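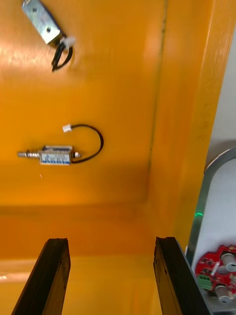

Call for Participants: Solenoid Handling Project

May
By Ctibor Michalík

The Loltley student robotics project has 4 places open. Work covers picking push-pull solenoids with a two-finger gripper, cable and connector included. Grasp planning and wrist-camera logging are done in pairs. Basic Python required. Time: 2 evenings a week, room 305. Apply to the project desk.

Recent
Zirnis gripper class: notes
Haniva competition rules
Jireš lab hours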